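Getting your repeat scripts set up on the Riron app

I use this at the Floruvbridge clinic myself, so these are the steps the way I'd explain them to my mum (who now orders faster than I do!). You'll need your health card and the mobile number we have on file for you.

1. Open Riron and tap Join a Clinic. Type Floruvbridge and pick the one with our street address beside it - there's a dental office with nearly the same name.

2. Enter your date of birth and the last 3 digits of your card. A code comes by text, and you've got 2 minutes to type it in before it expires.

3. Tap My Medicines. Anything your doctor has marked as a repeat should be in the list. If something's missing, don't add it by hand, just send us a note through the Messages tab.

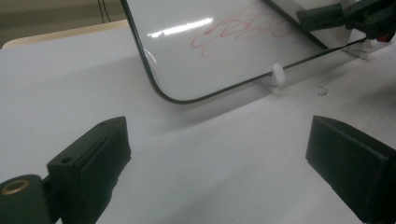

4. Tick what you need, choose a pharmacy and press Send. I always scroll down to check the pharmacy, as mine once jumped back to the old one after an update and I had a long drive for my trouble.

Note: the message box stops at 50 words, so keep it short. We answer during clinic hours.

Caution: please don't use Riron for anything urgent, or for a medicine you've never had before. Phone the front desk and press 2 for the nurse.

Still on the old Elano login? It was switched off in May, so you'll have to start again from step 1. Sorry! It's much quicker this time around.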